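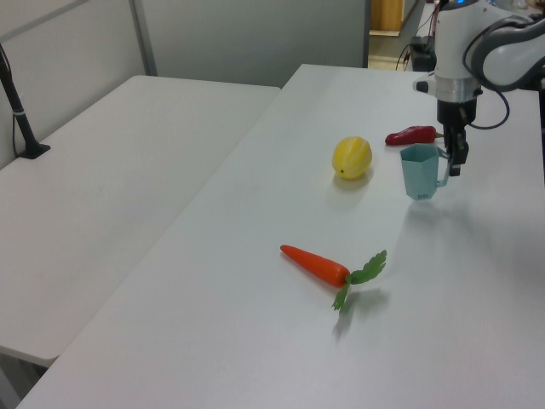 Prelari Wuretti hand controller, review after a summer of use
Posted 27/09/2018 by Trefor Wynne
Filed under: Teaching and teleoperation

I have wanted to write this one up since July, and I kept putting it off because every time I sat down to type I ended up going back to the arm to try one more thing. That should give you an idea of how I feel about it.

The Wuretti is a handheld controller for teaching a robot arm by remote control. You hold a grip in one hand, move it through the air, and the arm copies you. A trigger under your first finger opens and closes the gripper. Press the thumb button and it starts recording, press it again and you have a demonstration saved with the arm positions, the gripper state and whatever cameras you have plugged in. I paid $537 for mine, with the base station and the long cable.

Before this I was teaching everything by hand, which means putting the arm in its floppy mode, grabbing it by the wrist and dragging it through the job. I still like doing it that way for some things (more on that further down). But your own arm ends up in half the camera footage, and after an afternoon of it my shoulder lets me know.

Setup

Easier than I feared. Base station on the table, cable to the computer, run the installer, go through a short routine where you point the grip left, right, up and toward yourself. The printed guide has step four and step five in the wrong order, so if the arm goes left when you go right, do five first and then four. Everything after that worked.

You will want to set the speed limit before your first move! It ships at the highest setting and the arm is much keener than you expect. I run it at just under half.

Using it

My main job for it has been the cup. It's a light blue plastic cup with a thin loop handle, and the idea is to bring the gripper down beside it, get the fingers onto the handle, lift it, and set it down somewhere else on the table without tipping it. With the cup I put out toy food as clutter: an orange carrot, a red chili pepper and a ridged yellow thing that I call the melon and that Trefor Edwards insists is a star fruit. (Yes, two Trefors in one workshop. We've heard them all.)

A handle is a wonderful test of a controller. The fingers on our gripper are narrow, and so is the handle, and you have to get low, right down near the table top, before you can close on it. By hand I always shoved the arm slightly at the last moment, when I let go with one hand to work the gripper button. On the Wuretti the last little bit is the best part. There's a slow mode on a half-press of the thumb button that shrinks your movements, so a big comfortable sweep of your hand turns into a tiny nudge of the gripper. I grinned like a fool the first time I used it. You can creep up to that handle, stop, tilt your head to check the angle, creep a little more, and close.

The chili pepper is trickier than it looks when it's lying behind the cup, because you have to come over or around without clipping the rim. The carrot I find easy from the root end and annoying from the leafy end, where the fronds stick out and spoil your view of the finger tips. Good practice though, and I'd rather have awkward examples in the set than only pretty ones.

We recorded 200 demonstrations of the cup job with it, shared between the two of us. Edwards moves fast and swoops, I dither, and you can tell whose recording is whose when you play them back. The playback screen is very nice, by the way. You can scrub through, trim the dead time off the start, and mark a bad one so it's left out of the export. I had been doing that with a spreadsheet and a lot of swearing.

Force feedback

There isn't any, apart from a buzz when the gripper meets resistance. The buzz is more useful than I expected for telling you the fingers have closed on something, and useless for telling you how hard. With plastic toys who cares. With anything that can crack or squash I go back to teaching by hand, because you can feel the table through the arm and you stop by instinct. Same for wiping, or anything else where you need steady pressure. So keep both methods going if your arm allows it.

Little gripes

The grip is shaped for right hands. Edwards is left-handed and has got used to it, but he grumbles.

The log stops at 2000 events per session and then starts a new file without telling you. Save and restart at a natural break and it won't bother you. I found out in the middle of a long afternoon.

Error 2152 shows up if you plug in a camera after the software is already running. It looks alarming and all it wants is a restart of the program. I'd love to see that fixed.

The cable is good quality but stiff, and it likes to drag across the table when you step sideways. I've hooked mine over the back of my chair. A wireless version would have my money on day one.

Support

I wrote to Prelari about the mixed-up steps in the guide and got a reply from their Viltstead office the next morning, with a corrected page attached. They also sent a settings file for slower arms that made the slow mode even smoother, and I hadn't even asked for it.

Compared with the Mathias pendant

Several of you asked. The Mathias is a box with joysticks, it's solid, and for stepping a robot between fixed points it's lovely. For showing a robot something with a bit of wrist in it, like coming in beside a cup handle, I can't go back. Two joysticks and a mode switch make me think about axes. With the grip I think about the cup.

I'm moving on to pouring next, with dry rice to begin with, and I'll add a note under this review when I have enough recordings to say something useful. If you've tried the left-hand shell that somebody on the forum was printing, please tell me how it holds up. Edwards wants one.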